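Sorting Day at the Flundthorpe Seed and Sundries Swap

31 Aug 2021

What a day! We've been promising ourselves a proper sort-out of the swap cupboard ever since February, when the door stopped shutting, and we finally did it. Everything came out, everything got looked at, and nearly all of it has gone back in somewhere sensible. If you've ever rummaged in that cupboard for plant labels and come away with a bag of curtain hooks, this page is for you.

For newcomers: the swap runs out of the back room at Tonness Hall, and it takes in all the small stuff that people have too much of. Seeds, string, little sachets and packets, buttons, jam jar lids, candle ends. You bring some, you take some. It started with two shoeboxes and a biscuit tin, and it has grown a bit since then (the biscuit tin is still with us, and still has a dent in the lid).

The gallery is in the order we worked. Some stages got a picture and some got only a note, as our hands were full for most of the morning, so I've left the notes in where they belong.

Emptying the cupboard
Top shelf first, which was a mistake, as the top shelf is where the loose buttons live. They went everywhere – under the radiator, into somebody's tea, all the way to the fire door. Lovely sound, though. We filled 44 jars with them by lunchtime and still had a bowlful over.

The string drawer
Green garden twine, parcel string, butcher's string, a great deal of wool that thinks it is string. We untangled what we could and wound it on to cardboard. The lump at the back has been left as it is and may go in the harvest display as a sculpture.

The seed envelopes
My favourite bit. So many different handwritings! Brown envelopes, airmail envelopes, one folded out of a page of sheet music. We put them in alphabetical order and then found that half were filed under "beans" and the other half under what sort of beans, so we did them again. The final count was 371 envelopes, and the runner beans have a box all to themselves. There's a very handsome marrow from the Mac Mathúna allotments in there too, so get in early for that one.

The packets
This was the job I'd been putting off, and it was the one I enjoyed most. Once they're spread out, you can see what you've got, and there's something cheering about all those stripes together. We tip the lot out, pick through, and put like with like in the tubs. 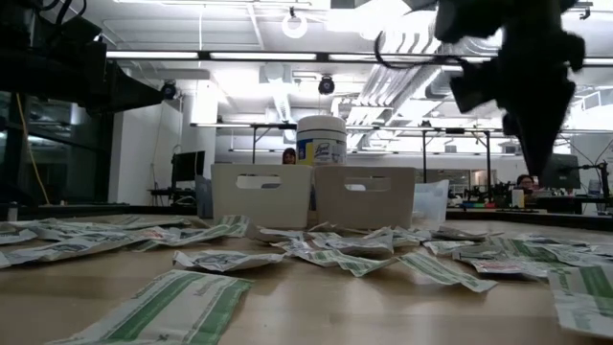

Packets all over the table, green stripes everywhere, with the two plastic bins standing ready behind them.

A tip if you're doing this at home: flatten the curly ones under a heavy book overnight. They take up much less room and they stay put when you stack them.

Labels and lids
Every jar lid was tried on every jar. The leftovers are in the blue crate by the door, and if you have a jar at home that has been missing its lid, do bring it along and try your luck. New labels went on in big black letters, large enough to read without glasses.

Back on the shelves
The door shuts! We opened and closed it several times just for the pleasure of it. Buttons are now on the bottom shelf, seeds in the middle, packets at eye level, string on the right.

The next swap is at Tonness Hall as usual, doors open at 2. Bring a bag, bring your spares, and please bring back the Nistham cake stand if you've got it.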